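3.2 Study setting and household sample

The survey was carried out in Gornum, a town whose older housing was built before piped water reached every street. Most dwellings in the sample have had a washing machine fitted into a room that was planned for something else. We were interested in how laundry is arranged in such homes: where it is washed, where it waits, where it dries, and how much water the household uses for it over a month.

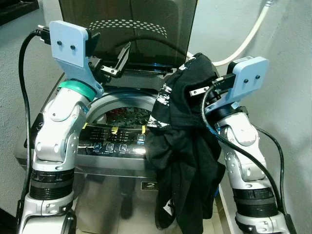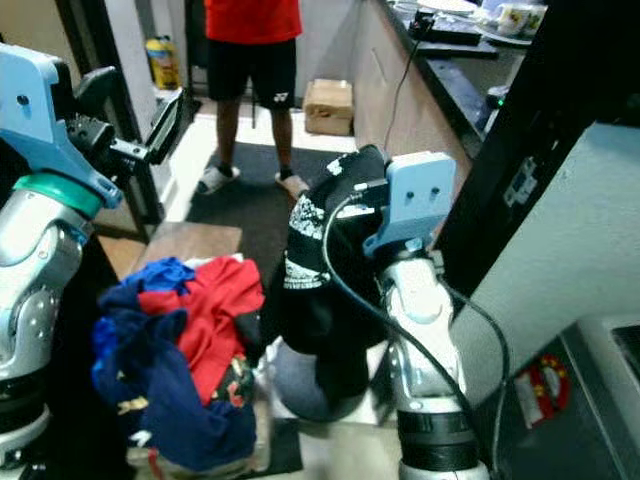
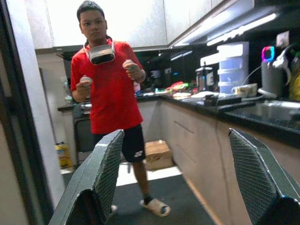 Figure 4. Views from one household: a stainless-steel top-loading washing machine (first), laundry on a brown wooden surface (second), and the narrow kitchen (third).

Households were recruited from the billing list of the Clavora water utility. We wrote to 658 addresses in two districts, the old center and Forport, and 200 households agreed to take part and completed the full month of recording. Addresses with a shared meter were left out before the letters went out, as laundry use could not be separated between the dwellings on one meter. Addresses registered to a business were also left out. We did not replace households that withdrew.

Each participating household had one visit at the start and one at the end of the recording period. At the first visit the interviewer filled in a dwelling sheet covering the number of rooms, the position of taps and drains, the type of washing machine, and the places used for drying. The interviewer also asked who in the home normally did the laundry. Where this was more than one person, both were invited to answer the questions together. At the second visit the interviewer collected the laundry diary, read the meter, and went through any entries that were hard to read.

The interviews were led by Salma Zerouali in the old center and by Moataz Shawky in Forport. Both used the same question sheet, which had been tested on a small group of households outside the sample. After the test we dropped two questions on detergent prices, which most people could not answer from memory, and changed the wording of the question on hand washing. The earlier wording asked whether the household "washed clothes by hand," and many people answered no although they regularly washed single items in the sink. The revised wording asked what had been washed without the machine in the past week.

3.3 Laundry diaries

The diary was a printed booklet with one line for each load. The person starting the load wrote down the time of day, the program or water level chosen, the kind of items washed, and whether the drum was full, half full, or less. A separate column was used for hand washing. We asked for no weights. An earlier study by Benmoussa had asked households to weigh each load on a hanging scale, and the share of blank entries rose sharply after the first week. Drum fill is a coarser measure, but it was filled in for nearly every load in our booklets.

In total the diaries contain 3,708 machine loads. Entries were typed in by one member of the team and checked against the booklet by another. Where the two readings differed, the booklet was looked at again and a decision was made together. Loads with no time of day were kept in the counts but left out of the analysis by hour.

Kinds of items were sorted into six groups: everyday clothing, work clothing, bedding, towels, children's items, and other. Mixed loads were placed in the group that the household listed first. This rule is simple and it probably overstates everyday clothing, which people tended to name before anything else. We return to this in Section 5.

3.4 Water use

Two sources were used to estimate water use. The first was the utility meter, read at both visits. The meter gives total use for the dwelling and cannot by itself show how much went to laundry. The second was a clip-on flow logger placed on the cold supply to the washing machine in 40 of the households. These were chosen so that both districts and both main machine types, top-loading and front-loading, were represented. The logger recorded each filling event and its length.

For households without a logger, we estimated laundry water from the diary. Each combination of machine type, program, and drum fill was given the median volume measured in the logged households. Combinations that did not occur among the logged households were given the value for the nearest fill level of the same program. Hand washing was not logged, and we used a fixed volume for each sink or basin reported.

Several logged machines were filled partly by bucket or hose. This was most common in top-loading machines standing far from a tap, and it happened mainly in the evening when pressure in Forport is low. Water added in this way did not pass the logger. We asked the households concerned to mark these loads in the diary, and the marked loads were left out when the medians were calculated.

3.5 Sorting, waiting, and drying

Previous work on domestic laundry has given most of its attention to the machine. In the interviews, however, people spoke more about the time before and after the wash. We therefore recorded three further items for each dwelling: the place where unwashed laundry was kept, the place where it was sorted, and the place where clean laundry stood before it was put away. A table, bed, counter, or chair could be entered for any of these, and the same place could be entered more than once.

Waiting time was defined as the time between the end of a wash and the moment the load was hung or moved to a dryer. It was written in the diary by the household in steps of half an hour. Drying place was recorded as indoors, balcony, roof, yard, or dryer. A load that began outdoors and was finished indoors was entered under the place where it spent the longer time.

We treated a sorting place as "shared" if the household also used it for cooking, eating, sleeping, or paid work. The interviewer read the list aloud and the household answered for each activity in turn. Interviewers were asked not to fill in this item from their own impression of the room. In the test interviews, what the interviewer wrote down had often differed from what the household reported, mostly in homes where a table was cleared and used for something else later in the day.

3.6 Analysis

The household is the unit of analysis for all results on arrangement of space, and the load is the unit for results on timing and drum fill. Models at the level of the load include a term for the household, given that loads from the same home are more alike than loads from different homes. Household size, district, machine type, and distance from machine to drying place were entered as explanatory variables. Distance was paced out by the interviewer along the usual walking route, with stairs counted separately.

We compared partial loads across households with and without a shared sorting place. Our expectation, based on the test interviews, was that homes with a shared place would run smaller and more frequent loads, as laundry had to be cleared before the space was needed again. The opposite was also possible, since some people said they let laundry build up until they had a free morning for all of it. The comparison was planned before the diaries were typed in.

Missing answers on the dwelling sheet were few and were left missing. Two interview items, on the age of the machine and on its purchase price, had so many missing answers that neither is reported. The recording period ended in March, before the warmer months, and the results on drying place should be read with this in mind.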